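Notes for drinks & desks talk, small office session. Fathima first, then me (Iason Kouris). 24 slides, keep it moving

Open with the fridge. Everyone has one, everyone moans about it. Stuvico audit, June: 14 bottles in one fridge, no names on any of them. Pause for groans.

Main point - drinks live in the fridge door, desk stays clear. Bottle comes out, gets drunk, goes back or goes in the bin. Not left by the keyboard till teatime!!

Pictures now, dont read them out, let people look 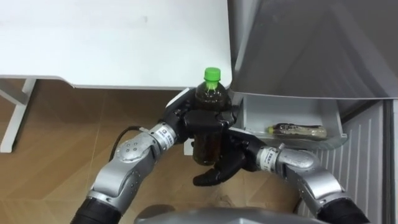
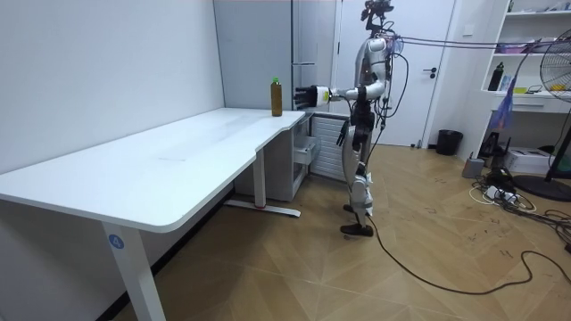
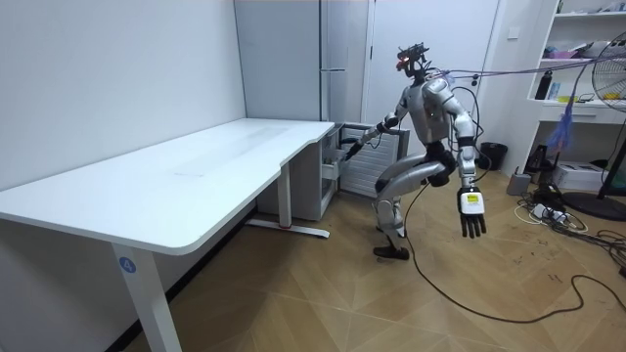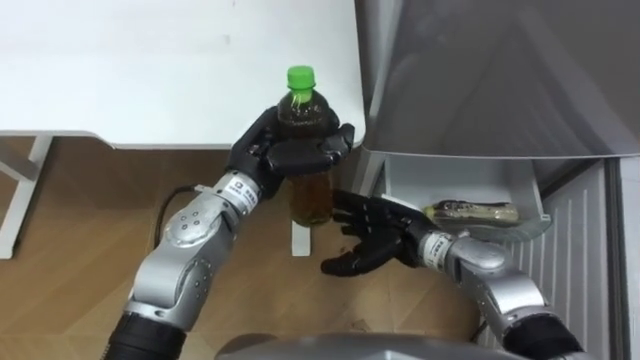 Small office, white desk. Bottle lying in the door bin in the first, standing on the desk in the second.

Then: upright or on its side? Ask the room. I say upright, lids leak. Fathima disagrees, let her have a minute, no more.

Drawers. Shut them. Knees. Moodley story if time (short version)

Costs slide - 350 for a new fridge, skip teh breakdown, it's on the handout.

Questions, then lunch. Hand back clicker.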